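Bench notebook, Tuesday, a bit after three

Kettle's on, so I'll get this down before I forget it. Spent most of the afternoon on the wash-up corner, which has been bothering me ever since Keerthana moved the glassware trolley over to the Yule side. We've been drying sample cups on a folded tea towel like students in a share house, and I'm fairly sure that's where the lint came from in August.

So we're trying a proper dish rack, the black one from the Sketeritz order, with an open cardboard tray beside it. The idea (Anil's, credit where it's due) is that anything dry goes straight out of the rack and into the tray, and whoever walks past next takes the tray to the shelf. No lids, no labels, no sorting. I was a bit doubtful about cardboard near anything that's been under a tap, but it's only meant for dry things and we have a whole stack of them out the back.
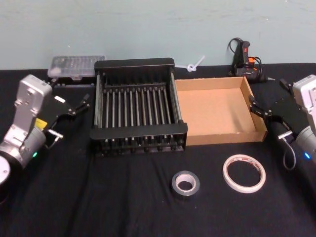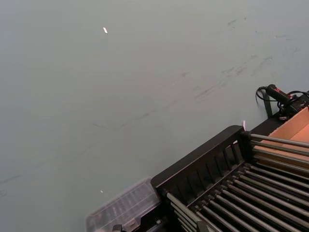
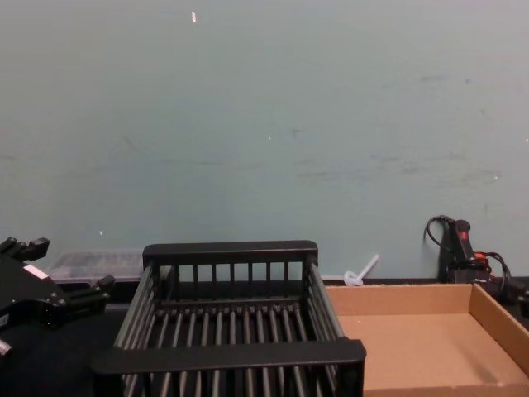
Rack and tray side by side, nothing in the tray yet.

I did have a good long think about which way round they should go. Stojan is left-handed and would like the tray on the other side, and he has a point, but the rest of us reach to the right without thinking. I've told him we'll swap it for a fortnight if the first go doesn't suit, and he was very gracious about it.

Spacing is my other worry. The Traltora cups are 70 mm across and should lean nicely, but the little Wudness lids are only 33 and I can see them slipping over on their sides and holding a puddle. Might be worth standing those in a mug, or finding a bit of mesh for the bottom. Kumaresan thinks he has an offcut at home the right colour, though I can't say the colour matters to me!

Still to do – ask Vignesh whether he wants his pipette stands dried here too or kept apart, wipe down the shelf, and put the tea towels through a hot wash. Tomorrow we'll load the rack with one full set of cups, leave it overnight and have a look at the lids in the morning.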